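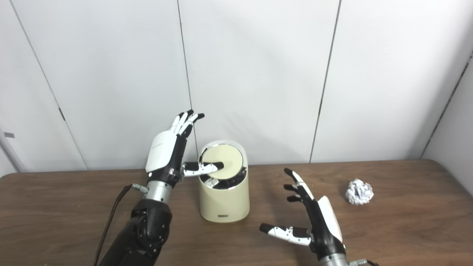
Mar 29, 2024 – The open day at Gellent

Day off work, so I finally went to the robot open day over at Gellent. I've had the flyer on the fridge since January and kept thinking I'd skip it, and then the weather was gray and I had no plans, so off I went. The drive took 20 minutes longer than it should have because they've closed the turn by the gas station AGAIN and the detour sends you past the lumber yard and back.

Parking was in the field. My good boots are drying on newspaper as I write this.

You get a sticker with a number at the door (I was 387, no idea if they started at one) and a paper schedule that was already wrong. The talk I wanted, the Zamfir one about warehouse carts, had moved to the morning and I'd missed it. So I wandered into the Hollenero room instead, and I'm so glad I did, because that's where the hands were!

It's a two-handed robot, black and white, and its whole job today was a little cream trash can and a wad of paper on a table. I know how that sounds. I stood there for about 20 minutes. The can has one of those round swinging lids, the kind my aunt had in her bathroom, and the left hand pokes its thumb in at the lid with all four fingers sticking straight up in the air, like somebody being very careful with wet nail polish. The paper was lying off past the right hand, all by itself on the wood. I got weirdly invested in that ball of paper.

What I liked best was how much it looked like a hand. White shells on the backs, black fingertips, and then you get to the wrist and it's a shiny metal cylinder and you remember what you're looking at. There was a kid next to me holding up her own thumb and copying the pose, and then I was doing it too, and then the man behind us was.

The woman running the demo took questions and I asked why a trash can. She said lids are a pain. A lid that swings moves the second you touch it and wants to come back at you, so you have to keep a little pressure on it, and the thumb is short and fat and doesn't have much room in there. I'd never once thought about it. I came home and pushed the lid on my own kitchen can a few times to see which finger I use (the backs of my knuckles, so no help to science).

Someone else asked when it would do dishes and everybody groaned a bit. She was nice about it.

Lunch was chili in a paper cup, 7 dollars, too much cumin. Sat on a wall with my schedule over my knees. Then I looked in on the Greltuvia stand – floor sweepers, mostly, and a long line for free tote bags – and decided I didn't need another tote bag. Took a pen.

Left before 5 to beat the traffic and didn't beat it. Want to go back next year and get there early enough for the cart talk. Need to call about the dentist Monday, and buy more newspaper, or at least stop recycling it so fast.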